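Perrin, the shed build: gallery

Diane Gauthier and Thierry Lebrun have been at it since March, in the half of the Clullow workshop where the heater doesn't reach.

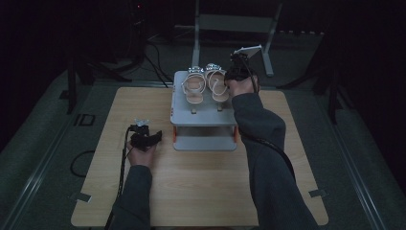
What is Perrin meant to do when it's finished?
Tidy a front hallway: shoes on the rack, keys in the bowl, and no opinions about whose they are.

Sandals on the little two-tier shelf, with a device in each of the operator's worlds, so to speak: a black hand-held one in the right hand, just behind the right sandal, and another black device in the left. The tabletop is clamped at the front corners. Thierry favours clamps.

Still to come on this page: the arm itself, which is in 44 pieces and two colours of grey, neither of them the grey we ordered. Didier Gautier is rewriting the grip code for the second time and would like everyone to stop asking. Budget so far is nearly $4,000, and Diane keeps the receipts in a biscuit tin labelled "biscuits."

Spare cable ties gratefully received at the side door. Knock loudly, the compressor is on.

Updated May 30, 2022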